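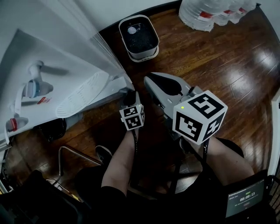 Filed under: Course Materials / Work & Technology

14 shares · 3 comments

Unit 3: Who does the job once the job is automated?
Notes by Omar Kassab

Start with housekeeping, the trade every automation brochure gets to eventually. A bathroom is a miserable place for a machine: glossy floors, curtains, tub rims, and whatever the last person left on them. Before a robot can manage any of it, a person has to show it how, over and over, with a gripper in hand. Managers call this "capturing expertise." The people with the expertise call it doing the bathroom slower.

Case: Dretgate, a residential cleaning contractor. In June it put 12 cleaners on demonstration shifts for a system named Trirlow. Read the staff interviews and look for:

— Pay. Demonstration hours paid the normal rate. Cleaners asked, fairly, what the rate was for teaching.
— Pace. A task recorded on a timer becomes a task with a time. Supervisors swore the clock was only for the recordings, and by the next rota it was in the targets.
— Skill. Yevhen Vakulenko, a senior cleaner, was told to drop his habit of checking behind the tub first, as it "confused the task boundaries." The tub was presumably not consulted.
— Status. Three cleaners were promoted to "demonstration lead." The title came with a lanyard.

Key term: residual work. Whatever the machine can't do stays with the staff, usually the worst bits, and usually described as "freeing people up."

For seminar: bring one page on a job you have held. Which parts would you happily hand over, and who would get the hours back? Please don't write about self-checkouts. I have read enough about self-checkouts.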